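Last updated Monday, August 26, 2019, by Raymonde Hawthorne, who would like everyone to read this before emailing her.

# Flastberg Puzzle Library: Frequently Asked Questions

**How many puzzles can I borrow?**

Two at a time. If you bring back one and keep the other, you may take one more. We have explained this arithmetic to a retired accountant on four separate occasions.

**How long can I keep them?**

Four weeks. You can renew once by email, unless somebody is waiting. Somebody is always waiting for the Caron lighthouse, so don't get attached.

**A piece is missing. Am I in trouble?**

No. Write it on the card inside the lid and tell us which part of the puzzle it's from. "Sky" is not enough. Please look in your sofa first, then in your dog's bed.

**What do I need at home?**

A flat table, decent light and something to put under the pieces. We lend plain work sheets with the larger puzzles, and you can buy your own at any art store. 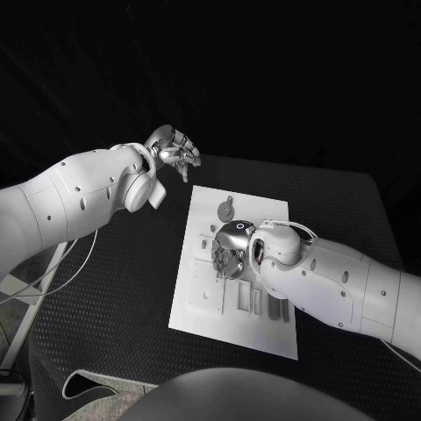

The color of your table matters more than most people expect. Dark wood swallows dark edges, and a glass top gives you a headache by the second evening. The easy fix is a white sheet on a black table, the way it's laid out in the photo, where the sheet stands out so sharply that you'd have to work at losing track of it. If your table is already white, use a gray sheet. If your table has a floral cloth on it, take the cloth off. We don't care who embroidered it.

**Can I glue a finished puzzle?**

It's a library.

**Do you have anything for small children?**

Yes, the Dernus boards on the bottom shelf. The pieces are chunky and they've survived a good deal of chewing. Wipe them before you return them, please, and let them dry with the lid off.

**What about the really hard ones?**

Mirela Honorato keeps the Clatis set behind the desk. It is 64 pieces, all the same shape, and looks like something you'd finish over a sandwich. Borrowers have brought it back in March who took it out before the holidays, and we waived the late fee out of pity.

**Is there a late fee?**

40 cents a week per puzzle. It pays for rubber bands.

**Can I donate puzzles?**

If they're complete, and if you know they're complete because you did them yourself and not because the box says so. We have enough kittens in baskets. Landscapes are fine. Leave donations at the desk during opening hours, not on the step, where they get rained on.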